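Skusthorpe, July. Afternoon visit to the Predon plant, which builds control panels. We were let in at the side door and given shoes two sizes too big.

## The practice board

Before a robot gets near a paying job it works on a pegboard. Buttons and small two-tone blocks go up on it, and operators learn to run the arm there. Training used to be 50 hours at the bench with hand tools. Now 20 of those are spent with the robot.

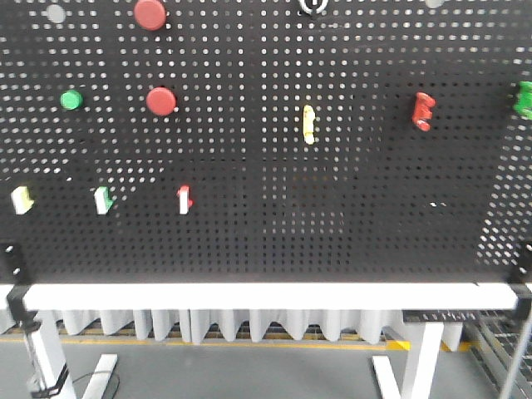

Solange Leclerc asked whether those hours are paid at the full rate. They are – the shop agreement was changed last year to say so. She also wanted to know who signs off a bad panel when the arm did the fitting. Answer: the operator on shift, same as before.

The training corner is at the back, against the curtain, and operators book it by the half shift. Marius Surdu runs the bookings and would like a second one.
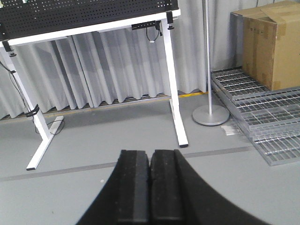
## What has changed on the floor

The plant ships 1690 panels a month, up from 1299. No one was let go, but two fitters moved to inspection and one of them wants to move back. Wrist complaints are down. Talk is down too – people used to chat across the benches, and now they watch the fingers.

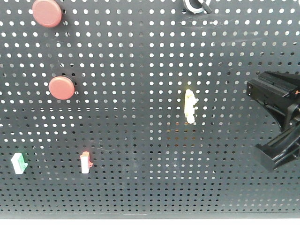

Breaks are still at ten and two. The arms stop then as well, at the fitters' request. Our bus left at four.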